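Business briefs - Thursday, 6 p.m.

Factory orders in the Hovport region fell in November for the second month, as furniture and machine parts makers reported weaker demand from abroad, the regional business office said on Thursday.

The office asked 100 companies about their order books. More than half said that new orders were lower than in October, and only a small number expect an improvement before spring. Food producers were the exception, with orders a little higher.

Jonent, the largest employer in Prastbridge with 3,000 workers, said it will not cut jobs this winter but will stop overtime on two of its lines. The company also delayed the opening of its new warehouse, which was planned for January.

"Customers did not cancel, they wait," said Keith Pomare, who follows manufacturing for the regional office. "If interest rates stay where they are, I think they will wait until the second quarter."

Smaller suppliers feel the change faster. Żak, a maker of metal fittings, said its stock of finished goods is now enough for 6 weeks - twice the usual level - and it has lowered prices for some buyers.

Hiring plans were also weaker. Companies with fewer than 50 workers were the most careful, and many of them said they will not replace people who retire. Wages continued to rise, but more slowly than in the summer.

The next report is expected in December.

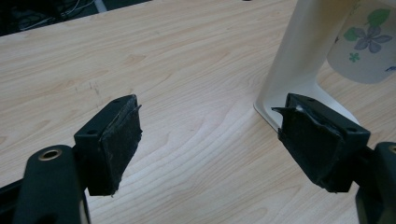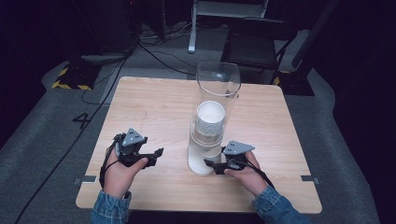 Light wooden tabletop and black gripper fingers (first photo); hand-held gripper at a square table (second photo).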